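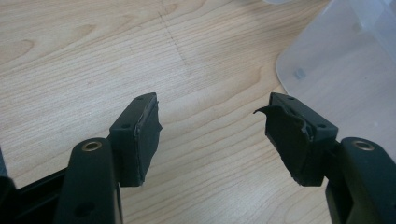

Can you join the robotics club if you've never built anything?

Most of us hadn't either, so come along and somebody will hand you a screwdriver.

Okay, club news! We're calling this season's project Farkent (it was the only name that got more than two votes, and I still can't tell you what it means). The job is sorting small parts off a tabletop into bins, and before the arm can do any of that it has to learn from us doing it by hand, over and over. We have 3,936 grabs logged so far. My wrist would like a word with whoever set the target.

The big topic at the last meetup was pads. One of ours has had it. It's wrinkled all the way across and there's a flap peeling off the top corner and curling into the gap, while the one facing it is still flat and in pretty decent shape. We argued for a good half hour over whether to swap just the bad one or do both together. I was on team both, and Cosimo Marino was on team "we are not made of money." Cosimo won. Then he read the rules for the Virnura Cup out loud and found the line about matching grip surfaces, so I guess I won after all?

So, both pads it is. If you're on the pad crew, please peel the old stuff completely and clean off the glue before the new piece goes on. Last season we stuck new rubber over old goo and it slid around like a pancake. Two screws per fingertip, snug but not gorilla tight, and keep them in the lid of a jar so they don't end up on the floor with all the others.

Speaking of the Cup, we're in! Four of us can be at the table during a run, everybody else cheers. Each team gets 100 parts to sort, and our best practice run so far is 42, which sounds bad until I tell you that in September we got nine and dropped a lug nut in somebody's coffee. The Hsieh team from across town is supposedly at nearly double our score. I don't want to hear about it.

A few odds and ends. The Cakumau room is ours until 8:30 p.m. now, so you can stay later if you like, but please put the chairs back. I need two people who write neatly to take over the log sheets (my sevens look like ones and it has caused problems). And if you borrowed the small hex keys, the whole set, in the orange sleeve, bring them back and I won't ask any questions.

Snacks next time are on me. Somebody please bring napkins!

Last updated: September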